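The Glue Drawer
2022-07-18

Everybody has one. Ours at the Raptis street workroom held 15 tubes, most of them dried shut in January. Wood glue, craft glue, teh stuff for shoes. Out it all came.

First rule: no cap, no keeping. Second, lay them flat on the table, squint at the print, toss the doubles.

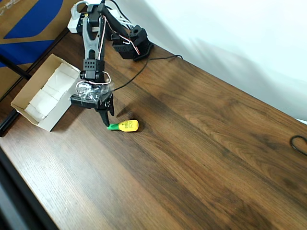 Small bottles are the worst for getting lost. Too light to stand, roll behind everything. A yellow one with a bright green nozzle cap at least shows up against a wood table, and an open cardboard box beside it does fine for sorting. Holtero sells dividers. Skip them, use the box.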